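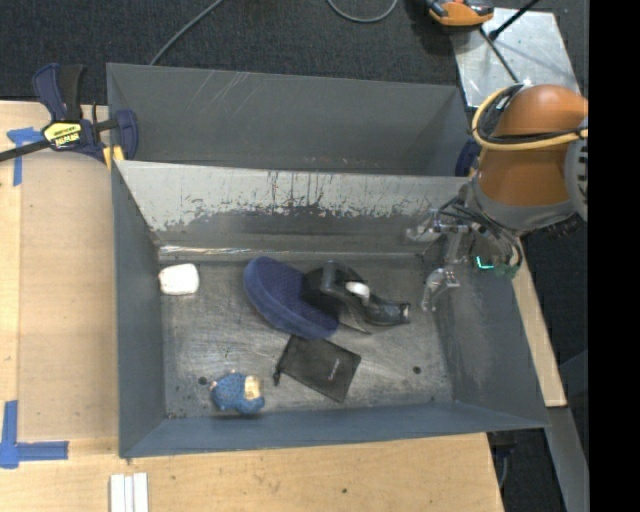

Statotlow Robotics Club
Minutes, April 15, 2022

Present: Ona Mets (chair), Shuk-fan Siu (minutes), 23 members. Apologies from the Gurkley team.

1. Last minutes. Approved with one fix: the room number is 38.

2. Bin picking project. Ona went over the scoring rules for the Nelley Cup. One arm, two bins, mixed items. A pick counts when the item is released in the second bin. Soft items score the same as hard ones. Shuk-fan asked if items touching each other may be separated first. Ona will write to the organizers.

The log now holds 1136 picks. Members agreed to keep drawstring pouches in the item set through August. Check the clamps before each run and enter it on the sheet.

3. Money. Balance is $3822. Spare gripper fingers approved, up to $150. Shuk-fan to order.

4. Summer session. Lapiņa Hall is free in August but has no storage. No decision. Ona to ask about the cupboard by the stairs.

5. Other business. New members still need the safety talk before using the arm. Sign-up list is on the door.

Meeting closed at 5:40.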